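Open day at the Viteo service centre

I have had a Viteo printer at work for six years and have spent more time on their support pages than I would like, mostly looking for drivers after a Windows update. When the company put up a notice that its service centre would be open to customers for one Wednesday in January, I put my name down. The form asked for a product number, which I had to read off the underside of the machine with a torch.

The centre is on the Mustiletti estate, a twenty-minute walk from the station along a road with a pavement on one side only. There is a bus, the 18, but I had just missed it. Doors opened at 9.30. We signed in, were given a badge and a paper map, and went up to a training room where there was coffee and a tray of pastries.

The first talk was on how drivers get from the developers to the download page. I had always assumed that each printer had its own driver. Viteo has 1,176 models on its support list, counting the regional versions, and these are covered by 232 driver packages. The rest of the work is in the small files which tell the installer which printer it has found and which paper trays, duplex units and so on it should offer. Most of the faults they deal with come from those small files. A tray is missing from the list, or the printer installs under the name of its predecessor.

Someone asked why a new version of Windows can be out for weeks before a driver appears. The answer was that the package has to be signed, and it can't be sent for signing until the full test run has passed. If one model in a family fails, the whole family waits. They used to release to the working models first, but people with the other models downloaded the package anyway and then rang up.

After that we were split into two groups. Mine went to the test floor first.

It is a long room on the ground floor with printers on racks down both sides, each with a number on a yellow tag. The racks hold one of nearly everything Viteo has sold since the company started, including a wide-carriage dot matrix that still gets a driver because a few warehouses print on multi-part forms. A program called Clideck runs the tests. It wipes a PC, puts on a clean copy of the operating system, installs the driver, prints a set of pages, removes the driver and checks what has been left behind. A full run is 2,511 separate tests and takes from Friday evening to some time on Monday.

The leftover check interested me most. Old entries in the registry are behind a lot of the trouble people have when they reinstall, and the advice on the support page to use the removal tool before anything else is there for that reason. I have skipped that step every time. I was told that most callers have.

We were allowed to look at a results screen. Green rows had passed, red had failed, and there were a fair number in amber, meaning that the page had printed but didn't match the stored copy closely enough. A person has to look at all of those. On the day we were there, most of the amber rows came from one colour laser with a tired drum, and the fix was a new drum.

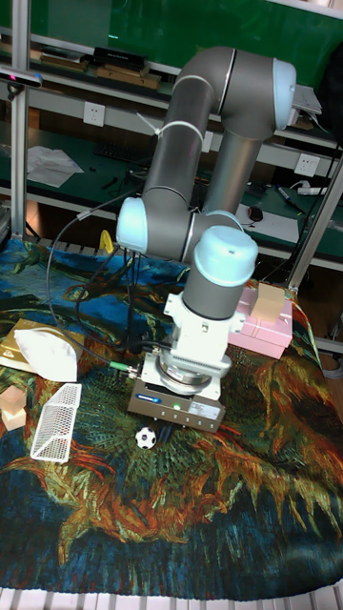 Robot arm with blue joint covers and a gripper base below the wrist.

We had lunch in the canteen at 12.30. It was soup and rolls, or a jacket potato, and it was free.

The afternoon began with the help desk, which is on the first floor. There were fewer people than I had expected, and it was quiet. A board on the wall showed calls waiting, and it stood at four while we were there. The commonest call is still a printer showing as offline when it is switched on and connected. In most cases the router has given the printer a new address and the computer is still looking for it at the old one. They suggested setting a fixed address in the printer's own menu, under Network, then TCP/IP, then Manual. I did this the following morning and it took five minutes, most of it spent finding the menu.

The second commonest call is from people who have landed on the wrong product page. Viteo reused several model numbers, with only a letter at the end to tell the machines apart, and the search box on the website ignores the letter. This was raised by three different visitors, one of them rather sharply. A new search is being tested and should be in place by the summer.

There was also a session on the Ngcobo update service, which Viteo has used for the last two years to push out firmware. I was less convinced by this. Firmware updates are switched on by default, and the setting to turn them off is in the web page built into the printer and doesn't appear on the front panel. Several of us said that we would like to be asked before a printer restarts itself in the middle of the working day. The reply was that updates can be set to run overnight, but that doesn't help an office where everything is turned off at the wall at six.

The last half hour was for questions. I asked about our own model, and the news was mixed. It will get drivers for the current version of Windows and security fixes after that, but no new features, and the scanning software has already stopped being updated. The generic scan driver should carry on working. I was given a printed sheet with the file name and version on it.

Notes for anyone thinking of going to the next one. Parking is limited and has to be booked on the form. The test floor is warm and noisy. Bring your product number, including the letter at the end, and the version number of the driver you have now, which is on the About tab in printer preferences. There is a step-free route to all the rooms, but the lift is at the far end from reception. We finished at 3.45 and I caught the 18 back to the station.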